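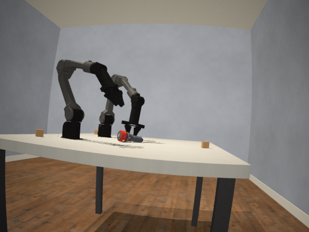 Chapter 7
Setting up a two-arm cell in simulation

Before anyone at Kurnside switches on a real arm, the cell is built and run on a screen. The model used in this chapter is a small one: a white table, two arms on black bases, three small cubes and one long object lying on its side. Most of the faults that delay a real installation can be found in a model of this size, and they cost far less to put right there.

The chapter follows the work of Hjørdis Forsberg and Tormod Tangen, who prepared the model for the training shop at Konanthorpe. Their cell notes are quoted where they help. The control software is Skiretti, which was introduced in Chapter 5, and readers who skipped that chapter should go back to the section on frames before going on.

By the end of the chapter you should be able to:

place two bases on a shared table and record their positions
set a working zone for each arm and a shared zone between them
check the gripper height over an object before closing
carry out the monthly check of a stored model

7.1 Placing the bases

Start with the table. Its top surface is the zero height for everything else in the cell, and every other measurement is taken from it. If the top is moved later, even by a few millimetres, both arms must be set up again.

Next, fix the two bases. In the Konanthorpe cell they are staggered, with one farther back than the other. The distance between the two base centres was entered as 765 millimetres. Forsberg's note on this reads: "Measured twice on the real table, then typed in. Do not round." An earlier version of the model had used a rounded figure, and the second arm stopped short of its target on every run.

Give each arm a name at this stage and keep to it. The Konanthorpe notes call them A and B. Names such as "left" and "right" cause trouble as soon as someone looks at the cell from the other side.

7.2 The shared zone

Two arms on one table can reach many of the same points. The shared zone is the space that either arm may enter, but only one at a time. Skiretti handles this with a lock. An arm asks for the lock, waits until it is given, enters the zone, and hands the lock back once its wrist is clear.

The upper links need as much care as the grippers. From many viewpoints one arm hides part of the other, and a gap that looks safe on the screen may be very small. Turn the view and look again from at least two sides – the top view alone is not enough.
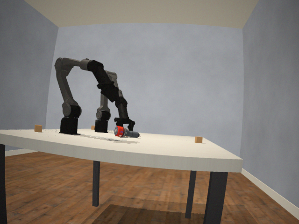 Figure 7.2 One gripper open over the red object, with the second arm behind.

7.3 Checking the gripper height

An open gripper should come to rest above the object before it goes down to grip. This resting point is called the approach point. Set it with the fingers pointing down at the table, then lower the arm slowly by hand control and write down the height at which the fingers are level with the middle of the object.

A long object lying on its side needs one more decision, namely where along its length to take hold. Where the thickness changes from one end to the other, the finger opening has to suit the part being gripped. Tangen ran the same pick 41 times, moving the grip point a little between runs, before he settled on a value.

7.4 Looking after the model

A stored model needs upkeep in the same way as a machine. At Konanthorpe it is opened once a month and compared with the real cell. In February the check showed that a base plate had been changed on the real table and the model had not been updated. The repair was a single height value, followed by a full run of the test program.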